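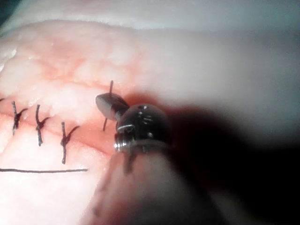

prodromos_t replied:
Spacing is fine. I would put the bites closer to the edge, though. With a lumpy upper flap like that you pick up too much on one side and the seam steps.

Oda Sæther
Depends on the tissue. On soft stuff a shallow bite cuts through when you tighten. I keep mine wide and accept a bit of a ridge on the upper side.

prodromos_t
A ridge means the edges are not level. Match depth on both sides and it goes away.

lindqvist_l
Matching depth is easier said than done when one flap is thick and the other is flat. Enter the thick side shallower than you think. Simple interrupted is forgiving here, you can take out one stitch and leave the rest.

Oda Sæther
Agreed on interrupted. Tails: short, all laid to the same side, knot pulled off the seam if it will go. Mine tend to end up sitting on the line.

Agnes E.
Knot on the line is a fault in our marking scheme at Nygård. One point off each.

lindqvist_l
Harsh. For a practice closure I would mark tension first. Edges should meet and no more. If the tissue blanches or puckers between stitches it is too tight.

prodromos_t
Same order for me: tension, depth, spacing, then knots. And park the long end somewhere flat before you start the next throw. Loose thread lying near the work gets caught in the loop.

Agnes E.
We allow up to 15 minutes for a full line, 8 stitches. Most people lose the time on thread handling and very little of it on the needle.

Oda Sæther
Does the clock include cutting?

Agnes E.
Yes. Last tail cut stops it.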